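Demonstration gathering (robot learning) 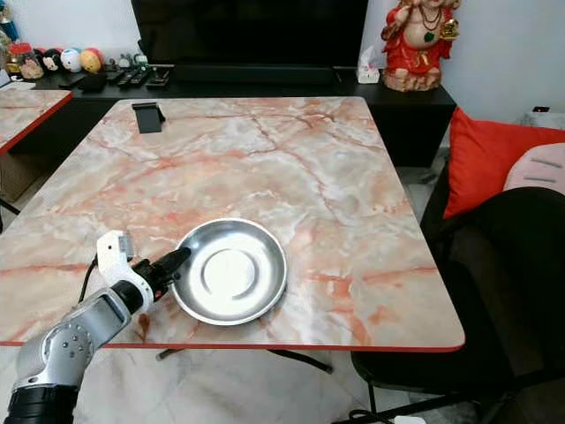
A gripper at the rim of a steel dish, on a marble-patterned table in a furnished room.

Demonstration gathering is the job of recording a robot arm doing a task, over and over, so a learning system has something to copy. I look after this page on the Tiseck wiki, and I've done enough of the recording to have opinions!

One run of a task from start to stop is called an episode. The Alero set, which I know best, has 1,447 of them, mostly short tabletop jobs like picking up, sliding or turning a dish. A person steers the arm, and the log keeps the joint positions alongside the video (older Trastent logs kept video only, so check before you mix them).

Shiny things are hard work. A polished steel dish throws back a bright spot that shifts with the camera, and a low rim doesn't give the fingers much to grab. We record 40 episodes per starting position for dishes -- 11 is plenty for a soft toy.

Rooms matter too. Öberg style collecting, named after the lab where I learned it, uses ordinary living rooms with the TV, the cushions and the ornaments all left in place. I like it a lot, though resets are slower.

Failed grasps: keep them, but label them. Tiseck uses 2 labels, "missed" and "dropped", and I'd love a third for slips.

See also: Teleoperation, Episode labeling, Resets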